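5/4/26, Orby trial, small items and box

Udetti's trial period on Orby is running, so I'm writing down what I think before their sales call puts something else in my head. The pitch, as I understand it: we upload our hand-held gripper recordings, the service cuts them into steps, labels each step, names the objects, and hands back a score for how usable each recording is. They want 175 a month for the small plan, which covers 1000 clips. The next plan up covers 2000 and they won't put the price in writing.

Their sample set is all blocks and mugs on a plain gray mat. Of course it labels well. I'd label well on a gray mat. Orlando suggested giving it the sort of stuff we really record: socks, pouches, a fluffy orange pompom, a cardboard box, all on a checked cover with bows printed on it. Two grippers, two hands, things changing places. 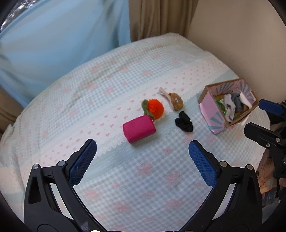 First batch went up before lunch. Upload was fine, no complaints, and the progress bar even told the truth. Labels came back faster than I thought they would. Then I read them.

- The pompom: "fruit" in some clips, "toy" in others, and twice "hat". I'd take any one of these if it stuck to it.
- The magenta pouch: correct while it's in plain view. Once a finger covers part of it, the label drops out and comes back under a new ID, so the log says one pouch left and another arrived.
- Black cloth item: "cable". Every time.
- Bows on the cover: tagged as objects in several clips. There are "pick" events assigned to them. You can't pick up a print.
- Box: good. Open box, box edges, inside of box, all good. Credit where due.

The score bothers me more than the labels. A clip where the log is full of bow-picking got a high usability mark, and a perfectly clean grasp of a sock got flagged as "low confidence, consider re-recording." I asked support what goes into the score. The answer was a link to the same page that made me ask. Blair thinks it's mostly sharpness and exposure with a nice name on top. I can't prove that, but it fits what I see. If he's right, we already have a script that does it.

Also can't find any setting for two grippers in one view. When the second one comes in from the side, Orby sometimes gives its motion to the first one. For our recordings this is close to useless, as half of what we care about is which hand did what.

Second batch: same cover, same kinds of things, items grouped beside the box.
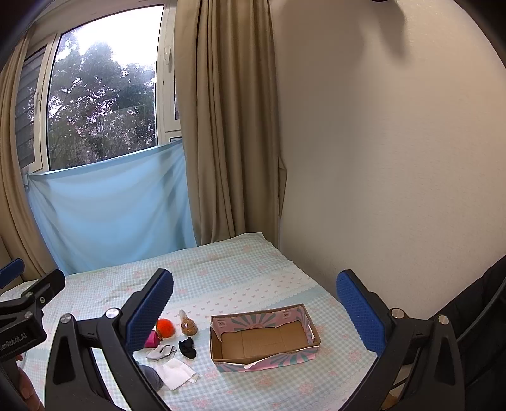

*Entry by Yaneth Villanueva. Read and initialed: O. Echeverri*

For this one I labeled 11 clips by hand first and kept them out of Orby's sight until its own labels were back. Start and end of a grasp: decent, close enough that I'd accept them after a quick pass. Object names: same mess as before, with the folded cloth now a "napkin" or a "towel" depending on mood. I don't mind the word. I mind that the two don't get merged, and the merge tool is on the bigger plan.

Borislav asked if we're being unfair, with the busy fabric and the soft things lying against each other. Maybe. But that's the job, and their front page says "any home, any surface." I'd be happier if it said "most mats."

To do before the call:

1. Export test. I want our labels back out in a plain format, with our own IDs kept. The docs say yes, the button is gray.
2. Run the same clip twice and compare. If the labels differ, I'm done.
3. Ask what happens to our recordings when the trial stops. Ulises wants this in an email and not on the phone.
4. Get the price of the 2000 plan.

Where I am now: I'd pay for the grasp timing alone if they sold it alone. They don't. I won't sign through September for the rest of it. Blair still wants to look at Plirilia for comparison, fine by me, same clips, same hand labels, and please nobody tidy up the cover first.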